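Cerano Household Machines Club, Flisholm branch
Minutes of the meeting, November 9, 2023

I took the notes again, so you get them my way, and anybody who wants proper minutes can have the pen next time.

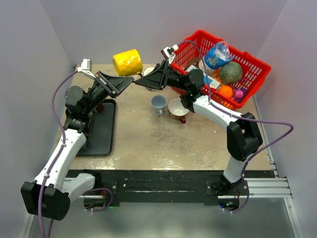
We started late on the only real question of the evening, which was whether machines can do chores yet, and if so which ones we'd let them do in our own kitchens. I had asked everyone to come with one chore they'd hand over tomorrow and one they wouldn't. Dishes won by a mile for the first. For the second we got ironing, anything with a knife, and making the bed with a cat in it (mine, I admit it).

Minutes of the March meeting: approved, with one fix. I'd written that the Dradik shop has a machine that stocks shelves. It has a machine that drives up to shelves and a person who stocks them. Sorry, Dradik people!

Item 1. Clearing a table.
This took up most of the night and I loved it. We talked about cups for so long that somebody asked if we were a pottery club. But cups are a great test! One is standing up, the next one has tipped over on its side, the handles point every which way, and you want them all on a tray without a chip. A person does it while talking on the phone. With two arms and plain two-finger grippers you have to decide which arm goes first, where the fingers go (rim or handle?), and how the arms stay out of each other's way when they both want the middle of the table. The feeling in the room was that picking up an upright mug is pretty much there and that a mug on its side is still a bit of an adventure. I think slick glazes make it worse. Two members disagreed with me and said the shape matters more than the glaze, and we left it there.

Item 2. Groceries.
Same idea, harder. A melon, an orange, a carton and something in a clear package all want a different squeeze, and once they're piled in a basket the one you want is under the one you don't. I said I'd be happy with a machine that could just unpack the basket onto the counter and leave the putting away to me. This got more nods than I expected. The Lü group wants to go the other way and have it pack, heavy things at the bottom, and they are welcome to try.

Item 3. The cup log.
We've been keeping a tally of tries at moving one cup from a table to a tray, using whatever runs members could watch and write down. The log now stands at 264 tries, and 153 of them ended with the cup upright on the tray. That's better than half, and I was thrilled, and then a member from the shop-floor side pointed out that a busser with that record would be gone by lunch. Fair enough. Of the misses, 87 were put down as a bad grip and the rest as "other," a word I would like us to stop using. Please write what happened, even if it's only "knocked it over."

Item 4. Shop floor or house first?
Shop floor, said nearly everybody. The table stays put, the light stays the same, and no one leaves a sock on it. I argued for the house anyway, because that's where my dishes are. We didn't vote.

Item 5. Money.
We have 3053 in the account. Agreed to spend a little of it on secondhand mugs, mixed shapes, nothing anyone would cry over. I'm buying. If you have ugly mugs at home, bring them and save us the trip.

To do before next time:
Me: mugs, and a log sheet with no "other" box on it.
Lü group: a short list of groceries for the packing test, soft things included.
Dradik people: find out if we can visit and watch the shelf machine for an hour.
Everyone: time yourself clearing your own table after supper, both hands, no cheating.

Any other business: the coffee was too weak. Noted. Next meeting same room, date to follow once I hear back about the key.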